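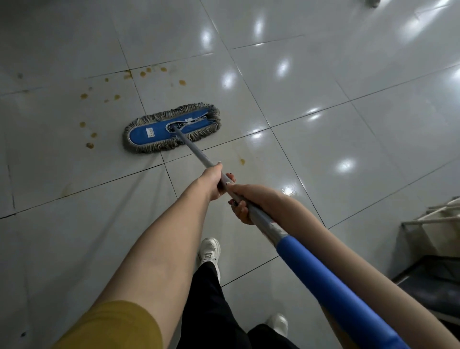
Dust mop on the hall tile

Dull film on glossy tile after mopping
Posted by Ya-wen Ng in Floors and Tile

We moved into a ground floor unit in June with glossy tile through the hall and kitchen, 300 square feet in all. It looks fine when I finish mopping, but once it dries there is a gray haze and every footprint shows. I use a capful of Pesora floor soap in a bucket of hot water. I have tried more soap and I have tried going over it twice. Do I need a polish?

werkby_tom
No polish. That is soap left on the floor. Glossy tile doesn't absorb anything, so whatever is in the bucket dries on top. Mix one cup of white vinegar in 2 gallons of warm water, mop a small section, then go over it with plain water and dry it with a towel. You may need to do this a couple of times to get old buildup off. Don't use vinegar if the floor is marble or any other natural stone, it will etch. After that use a teaspoon of soap per bucket, not a capful.

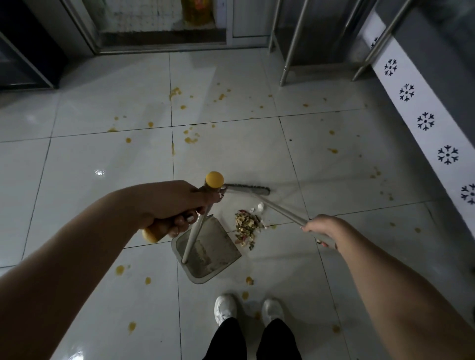

Broom and dustpan for the bigger stuff

Also get the dry dirt up first. If you mop over grit you just make mud and it settles in the grout.

Predo156
same thing happened to me, ended up being the water. we have hard water here. bought a jug of distilled for the rinse and it helped some

Ya-wen Ng
Thanks both. The lease says ceramic so I tried the vinegar mix by the back door. Two passes and the haze is gone on that patch. Will do the rest of the hall after 8 tonight when the kids are in bed.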